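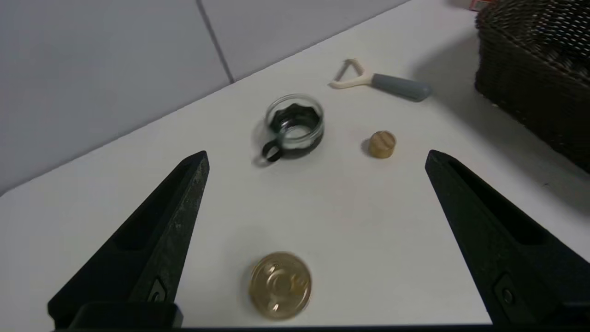
Workshop notebook, arm build
6th September

Started with the wrist camera, as it had been nagging at me all week. The old bracket flexed whenever the arm stopped quickly, and the picture shook for a moment after every move. Reprinted it with a thicker web and moved the two screws further apart. It sits stiffer now when I push on it with a thumb. Weight went up a bit, no effect on the shoulder that I can measure.

New fingers are on. These are the long tapered ones, black, with the groove down the inner face. The first set had flat pads, fine for blocks and useless for anything thin. The groove is there for a strip of soft rubber, which I have not cut yet, so today was bare plastic on everything.

Wiring: the gripper lead was rubbing on the wrist housing at full roll. Rerouted it through the back of the Jenel plate and put a loop in before the connector. If anyone takes the plate off, feed the loop through first or it will pull the connector out of the board.

Calibration. Ran the Tumier routine from cold, open to closed and back. Encoder reads 486 at fully open and 1116 with the tips touching. Wrote both into the config. The previous values were for the old fingers and would have driven the new ones hard into each other, so if you restore a backup, check those two lines before you power the motor. Speed limit stays at 3000 for now. It will go faster but I don't like the noise.

Table set for pick trials: gold can with a ring pull, the small glass cup in its black holder, the little wood-coloured cap, the vegetable peeler, and the dark wicker basket at the back right. White top throughout. I want to keep this set for a while and not keep swapping things in, otherwise the results can't be compared.

Notes by object.

Can. Kept low and close in. The jaw opens wide enough with room to spare, but the approach has to be nearly central or one tip lands on the lid. The lid is also a nuisance for the camera. It throws back highlights along the rim and the edge finder picks those up in place of the real outline. Turning the exposure down helped the can and hurt everything in shadow. Left it at the middle setting.

Cup. Two ways to go at it, by the loop handle or around the holder. Handle first: too fiddly, the tips need to be lined up better than the wrist can manage at present. Around the holder works if the arm comes down slowly. The glass itself is close to invisible to the detector because the table shows straight through it, so I have told it to look for the black holder and ignore the rest. Crude, but it gives a steady position. I have not tried it with anything in the cup and don't intend to until the rubber is on.

Cap. Short and round, the easiest thing on the table to see and the most annoying to hold. Bare plastic slides on it. Squeezed at the middle of the finger it rolls upwards and pops out. Squeezed right at the tips it stays. Changed the target height so the tips come down nearly to the table. Need a softer stop there, I heard contact with the surface more than once.

Peeler. Lies at an angle, so this is the real test of wrist roll. Grasp is on the grey handle, well away from the blade. The cream head confuses the angle estimate a little against the white table, and the basket shadow falls around the handle end too, so the software took shadow and handle as one shape until I raised the threshold to 49. After that the angle was good enough. It will need doing again if the lamp moves.

Basket. Not a pick target. It is there as the place to drop things, and for now the drop point is typed in by hand. Please leave it where it is. If it has to come off the table, put tape down first.

One longer job for later - the picture still smears during moves, on the cup especially, so the bracket was only part of it. I suspect the exposure time. The Azar board allows a shorter one but then wants more light, and more light makes the can worse. A sheet of diffuser over the lamp might sort out both. There was an offcut in the Drimel crate under the bench, not sure it is still there.

Also noticed: the table is slightly out of square with the arm base. The back edge runs off at an angle in the wrist view and I had been blaming the camera mount for it. Put a long straight edge against the base and it is the table. Not going to move the table, will correct it in software.

To do
Cut rubber strips for both fingers, glue overnight
Soft stop at table height
Shorter exposure with diffuser, can and cup first
Table angle correction
Spare print of the new bracket
Redo open and closed readings once the rubber is on, the closed one will change

Arm is parked and switched off at the wall. Config saved under today's date on the bench machine, older one kept beside it.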